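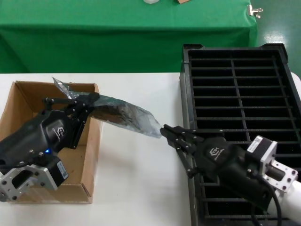
Amrit Després wrote in after my first look at Trastine to say I'd missed the point, that bags are the hard case and any method that copes with film should be judged on film. Fair enough. So I went back to the Sallstead results and read only the bag trials.

Trastine is a training method for two-armed robots. You record people steering the arms through a job, and the software learns when one hand should pass to the other. Rees, who sell it, say it needs up to 400 recordings per task. The older Plustel method wanted 2000, so on paper that's a big saving.

I'm not sold. A crinkly, see-through bag changes shape every time a finger touches it, and the write-up scores a handover as good if the second gripper closes on any part of it. A pinch on the last scrap of a corner counts the same as a proper hold. The 17 failures listed are all drops. Where are the tears, or the bags that went in the wrong container?

Then there's the crate work, which gets half a page. Slatted black trays are awkward things to grip and I'd have liked far more on them. 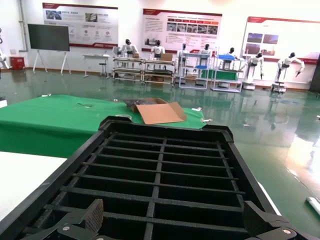

What you get for the money

Recording tools, the trained model and a manual that badly needs an editor. Setup was painless. Support answered me in November and hasn't since.

Theophilus Kyei reran the bag task with a fresh set of bags and got a lower score, though he changed the lighting too, so I wouldn't lean on it. Worth a trial licence if you already own the arms. I wouldn't buy arms for it.

Last updated: July 18, 2024

Related reviews
Plustel handover method, second look
Trastine: first impressions
Soft finger pads compared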